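Hostlow Early Learning Center
Indoor and Outdoor Safety Checklist, Preschool Wing
Completed April 12, 2023
Next full check: June

How to read this form: OK means no action needed. FIX means a repair or change is listed in the comment. WATCH means the item passed but should be looked at again before the June check. Comments are for room staff and for families who ask to see the form at the front desk.

ENTRANCE AND HALLWAY

Front door closes and latches on its own - OK

Door code changed since last check - OK
Comment: Families have the new code. Do not write it on the sign-in sheet or on the whiteboard in the hall.

Sign-in sheet complete - WATCH
Comment: Pickup times were missing in several places. A signature without a time does not count as a complete entry.

Hallway clear of strollers and car seats - FIX
Comment: Two strollers were parked in front of the fire extinguisher. Strollers go on the covered side of the porch. The sign has been moved to eye level by the coat hooks.

Exit signs lit - OK

Evacuation map posted at each door - FIX
Comment: The map in the toddler room still shows the old Dudek gate, which was fenced over. Replace with the current map. Staff should walk the new route once without children before the next drill.

CLASSROOMS

Outlets covered - OK
Comment: One spare cover is taped inside the supply cabinet door in each room.

Shelves and cubbies anchored to wall - FIX
Comment: The low Udum shelf by the reading corner moves when pushed from the side. The bracket is there but one screw has pulled out of the drywall. Shelf is turned to the wall and emptied until the bracket is reset into a stud. The other Udum shelves are tight.

Window blind cords out of reach - OK

Toys free of cracks, splinters and loose parts - WATCH
Comment: A few wooden blocks are getting rough at the corners. Sand or discard. Two magnetic tiles with split seams were thrown out during the check. Any tile with a split seam goes in the trash the same day, not back in the bin for gluing.

Small parts kept out of toddler room - OK
Comment: The beads from the preschool art shelf stay in the preschool room, even for supervised projects.

Cleaning products locked - OK
Comment: Spray bottles were labeled with contents and date mixed. The key was on its hook, high on the inside of the closet frame.

Hot water at child sinks within limit - OK

Rest mats wiped and spaced - WATCH
Comment: Mats were wiped, but the spacing is tight on days when the room is full. Mats are to be 3 feet apart. Move the dramatic play rug before laying them out, and alternate heads and feet.

FOOD AND ALLERGIES

Allergy list posted in kitchen and in each room - OK

Refrigerator thermometer present and logged - FIX
Comment: Thermometer reads fine, but the log had blank lines. Whoever opens the kitchen writes the reading before breakfast.

Lunches labeled with child's name and date - WATCH
Comment: Many lunch bags have a name but no date. Masking tape and a marker are now on the counter by the refrigerator.

Grapes and similar foods cut before serving - OK

MEDICATION AND FIRST AID

Medication locked and in original container - OK
Comment: One inhaler was without its pharmacy label. The family brought the box the same afternoon. Medication without a label is not accepted at drop-off, including over-the-counter items.

Medication forms signed and current - OK

First aid kit stocked, each room - FIX
Comment: Toddler room kit was short on gauze and medium gloves. Restocked from the office. Cold packs are good.

Travel first aid kit goes out with every group - WATCH
Comment: It was left on the hook once during a walk to the Skirkorura garden. The kit and the emergency contact cards leave the building together, and the lead teacher carries them.

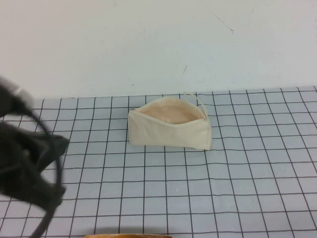 Can a parent hand a teacher cough drops or allergy tablets in the morning and ask that they be given at lunch?

Only with a signed medication form and the original package. Without both, the item goes home with the parent, and a parent may come in at lunch to give it.

PLAYGROUND

Gates latch from inside and outside - OK

Fence free of gaps and loose wire - OK
Comment: The bottom edge along the parking lot was pulled up slightly by the roots. Still below the size that would need repair - look again in June.

Mulch depth under climber and swings - FIX
Comment: Low at the foot of the slide and under both swings. Rake it back in every morning until the new load is spread. Swings are closed for now.

Climber bolts tight and capped - OK
Comment: One cap replaced.

Slide surface checked by hand before use - WATCH
Comment: There is no shade over the slide after lunch. Staff check it with the back of the hand and close it if it is hot.

Sandbox covered when not in use - OK

Standing water - FIX
Comment: The water table had been left filled overnight. Empty it and turn it over at the end of each session, also in cold weather.

DRILLS AND RECORDS

Fire drill logged this month - OK

Ratios posted and followed - OK
Comment: Counts are taken at the door each time a group moves, both going out and coming in.

Staff CPR cards current - WATCH
Comment: Up to 3 cards expire before the fall term. Renewal class to be booked by the office.

Items marked FIX are entered in the repair book at the front desk. Initial and date the line when the work is done.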